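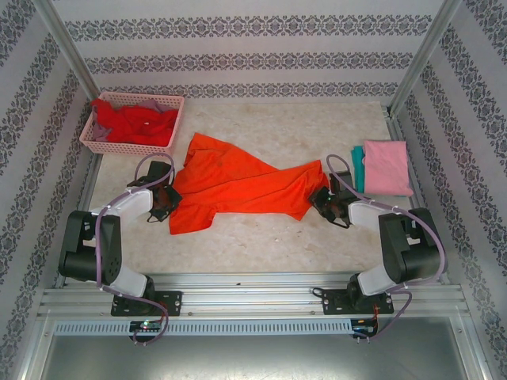
4.2 The middle of the pile

Most writing on household laundry treats folding as a single act. Our home diaries suggest it is better seen as a chain of small decisions, and the richest of them come between lifting a garment out of the basket and making the first crease. We call this the opening stage, and it turned out to be by far the most rewarding part of the study to look at closely.

The diaries cover 2,471 garments folded in seven homes, beginning in February. Each person noted the kind of garment, how it came out of the basket, where it was laid and how many times it was turned or shaken before folding began. Towels and pillowcases went through the opening stage with hardly any fuss. Shirts were another matter entirely! A shirt has a collar, two sleeves and a body that can all twist separately, and a person may sort out one sleeve only to pull the other under the back.

Figure 1 gives a good sense of what this looks like on a worktop. The large orange-red shirt lies diagonally, bunched to a narrow waist in the middle, so that it takes on something like the shape of a bow tie. One sleeve is draped to the lower left, while the right end has narrowed to a twisted strip. Our diarists had a lovely range of names for this state, among them "the sweet wrapper" and "the wrung one". The remedy they gave most often was to find the collar first, hold it by both shoulders and let the rest hang. Several preferred to leave the shirt on the table and work outwards from the waist with flat hands, which takes longer but needs less room.

The arrangement of the worktop matters as well. The same figure has a pink mesh basket with a crumpled red garment in it at the left, and two folded pieces, one pink and one teal, over at the right. A left-to-right layout of this sort came up again and again in the diaries, and people who used it were rather attached to it. One diarist tried swapping sides for an evening and wrote that she kept reaching for her finished pile – she swapped back before the basket was half done.

Colour is where we had expected more trouble than we found. Rianne Geerts, who coded the diary entries, kept a separate list of moments when someone had mistaken one garment for another. Nearly all of them involved dark socks. Reds, oranges and pinks were told apart readily, even when they came out of the basket together.

The surface deserves a few words of its own. The marble-patterned worktop in Figure 2 has pale, cloudy veining with angular patches outlined in a slightly darker beige. People folding on patterned tops at home told us that they used such markings as informal guides, lining up a hem with a vein or a favourite patch. We were delighted by this, as our diary form had no question about it and the remarks all came from the margins. Those with plain tops used the table edge instead, and two diarists folded on a bed and used the stripes of the cover.

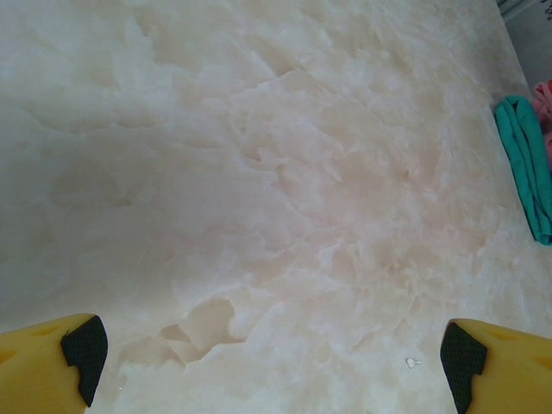

Should a twisted shirt be smoothed out before the first fold?

In our diaries it was worth the trouble. Shirts folded while still twisted were redone more often than those opened out first, and the usual fault was a sleeve trapped inside the body. A quick check of both sleeves was enough for most people.

The next section takes up the folds themselves, beginning with the sleeve-in fold that most of our diarists had learnt from a parent, and going on to the many small changes they had made to it since.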